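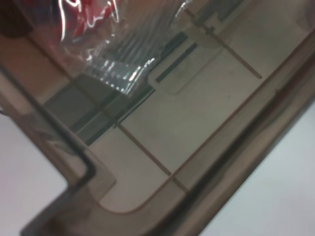
Ask a person who builds robots when you can have one that tidies up, and you get a long breath out and then a question back. "Tidy up what?" said the engineer I went to see at Modow, a small company on the second floor of the old Cirkgate building in Perton. She'd been there four years and asked me to leave her name out of it, which was fine with me. I wanted straight answers more than I wanted a name.

I'd come with my own kitchen in mind. I have a drawer that's all lids and bags and little plastic trays, and if a machine would sort that out on a Tuesday night while I watch TV, I'd clear a space for it tomorrow. So I started there.

"Oh, that drawer is mean," she said, and laughed. "People always start with the mean one. They think it's easy because a kid can do it."

So what's wrong with my drawer?

See-through stuff, mainly. She got pretty worked up about this (in a good way!) and I had to ask her to slow down so I could write.

"You take a tinted plastic bin and you put a clear bag in it, and something in the bag. You and I look at that and we see three things. The robot's camera gets shine and wrinkles and whatever is behind the plastic. Where does the bag stop? Which line is the edge of the bin and which line is the edge you're seeing through the wall? It has to guess, and then it has to put a finger on the guess."

I asked if it helps to have the thing inside be a bright color, say red, and she said yes, some, but then the arm tends to go for the red and forget there's a bag around it. "It pinches at the red, gets a fold of plastic, and now it's holding the bag. Which might be what you wanted. Might not."

Bags also change shape every time you touch them. A mug is a mug from every side. A bag that was lying flat a second ago is a different bag once it's been poked, and the plan you made for the first one is no good anymore. Her group keeps a list of 11 chores they'd like their arms to do without anyone standing by, and taking a bag out of a bin is on it. I asked how many of the 11 are done.

"Done like I'd leave the room? Two," she said. "Moving boxes from one shelf to another, and wiping a flat table. Don't print that like it's sad. Wiping took us forever."
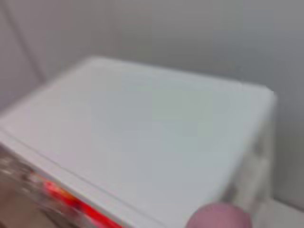 Big plain things are hard too

I figured large, solid objects would be the easy end of the job. A big white box with a flat top, against a gray wall – what could go wrong? She made a face at me.

"White on pale gray with nothing printed on it, that's a lot of nothing to look at. If the arm is swinging while it looks, the edges smear. You can have the fingertip almost touching and the camera is still telling you soup."

Their fix is dull, in her words. The arm goes slower near things and takes a second look before it commits. A strong bit of color near the front edge is a gift, she told me, as it gives the arm something to line up on. She also likes a seam or a groove, for the same reason. I said that was more or less how I find the light switch in a hotel room, and she said I wasn't far off.

What about work people get paid for?

Modow's first customer outside the lab is Athanasiadis, a family housewares business that packs small kitchen goods into bins before they go out to stores. I asked whether anyone there had been sent home on account of the robot. "No, and they'd be crazy to," she said. "The packers are so much faster it's embarrassing. I timed myself against it once and I was chatting the whole time."

The arm there gets the dull end of the shift, after the packers go home. It runs the same pick 200 times, and she reads the log the next morning with her coffee. What she looks for is the odd failures, the ones that don't match any of the others. "If it drops the bag the same way every night, I can fix that by lunch. If it drops it a new way, I've got a week of work."

So a shop floor comes before a kitchen? She thinks so. On a shop floor you can ask for the same bin in the same spot. "In your kitchen I can't ask for anything. You've got a dog, you've got a drawer that sticks." (I do have a drawer that sticks. It's the same drawer.)

Would she have one at home?

She thought about this one longer than the rest. For laundry, no, not yet, she'd rather fold it badly herself. For the dishwasher, maybe, if it stuck to plates and left the glasses alone. What she'd really like is something to carry groceries up from the car, and that's more a problem of stairs than of hands.

I asked what I should do about my drawer in the meantime.

"Throw out the lids that don't fit anything," she said. "I did mine in June. Took me one evening."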